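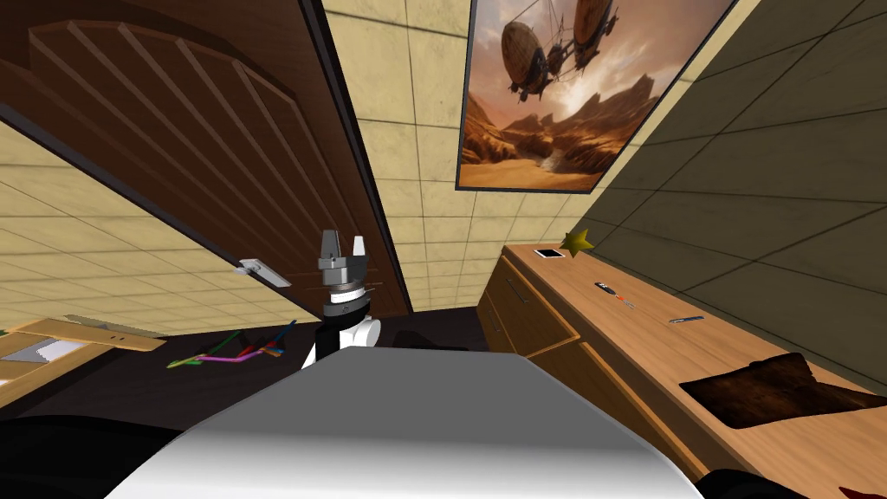 Jun 18, 2025
Marcelino Prado

Thanks for having me. I've been asked to talk about repairing old houses on a small budget, and I'm going to stick to damp, as that's what most of you wrote down on the sign-up sheet.

My own house is in Plosville, a mid-terrace with solid walls. When I bought it the survey said "rising damp throughout" and recommended a chemical injection. I had a quote for 1,562 pounds, for the ground floor alone. I didn't take it. I'll go through what I did first, then what I'd do in another order.

Start outside. (Pause – ask who has looked at their gutters since winter.)

Go out in heavy rain with an umbrella and look up. Mine had a joint that had slipped over the back bay, and water was running down the brickwork to the kitchen. The bracket and seal took me a morning.

Next, ground level. The soil in the back bed had been built up over the years until it was higher than the floor inside. I dug it back along the whole wall and filled the trench with gravel. It was hard work and very dull. Check your air bricks while you're down there. Two of mine had been painted over and one was behind a compost bin.

Then pointing. The front had been repointed in hard cement. Old soft brick needs lime, which lets moisture out through the joints. Vasilakis, the builders' merchant on the Satham road, will sell part bags if you ask at the trade counter. Rake out by hand. Don't do it in frost, and hang damp sacking over it if the sun's on the wall.

Meters. A pin meter is made for timber. Push it into plaster and it reacts to salts as well as water, so a high number doesn't tell you much by itself. I took readings at the same marks for 11 months and only looked at the direction they were going. (Pass the notebook round – get it back before the break.)

Indoors. Steam from cooking and washing has to go somewhere. I fitted an extractor with a long overrun and stopped drying clothes in the back bedroom. The black mould in there was condensation and had no connection with the ground.

Plaster comes last. I went too early in the hall and had to do a section again. A solid wall can take a very long time to dry – the old rule is a month for each 25 millimetres, and mine was slower.

What I'd change: gutters and soil in the first week, then leave the walls alone through one winter before buying anything.

Questions now. Somebody usually asks about tanking a cellar, and I haven't done one, so I'll pass that to the Plunatine people at the back.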